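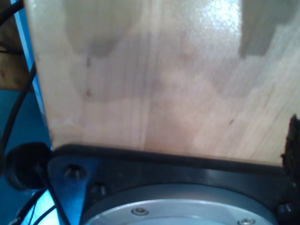 Pirkudthorpe, April

Blog > Home Projects > The Board

I've been meaning to write about the board for weeks, and every time I sit down somebody wants a sandwich. So, with a fresh mug of coffee beside me: it's a lovely pale thing, pinkish in the middle, with little knots and specks that I've grown very fond of. I bought it from Rees, the lumber place past the bridge, meaning to turn it into a shelf for the back hall. My neighbor Tianyou Mao thinks I should stain it dark. I love him dearly, but no! There's a bit of shine on it, enough to catch the light, and I want to keep that.

Then there's the wrapping, which I can never bring myself to throw out. My mother saved every scrap of paper that came into the house (she had a whole drawer for it, and the drawer stuck), and I've ended up just the same. I'll smooth out a piece, fold it, and feel terribly thrifty for the rest of the afternoon.

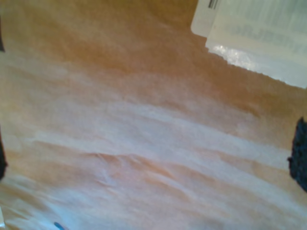
Tan and white, and creased all over.

Anyway, back to the shelf. I looked at the Ketby brackets first, but they seemed awfully heavy for a hallway, so I've ordered 4 of the plain Undado ones instead and am waiting on the mail. The wood itself has such a soft grain, running mostly up and down, and I keep changing my mind about which way to turn it.
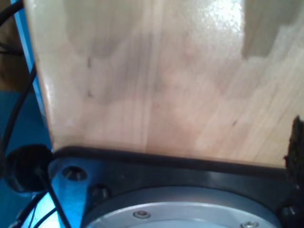

If I lay it sideways, the grain will run along the wall, and I think that might make the hall feel longer. My sister votes for upright, with smaller shelves cut from it, but I can't face sawing it up just yet. I'll leave it until the brackets come, and in the meantime I really should clear the coats out of that hall.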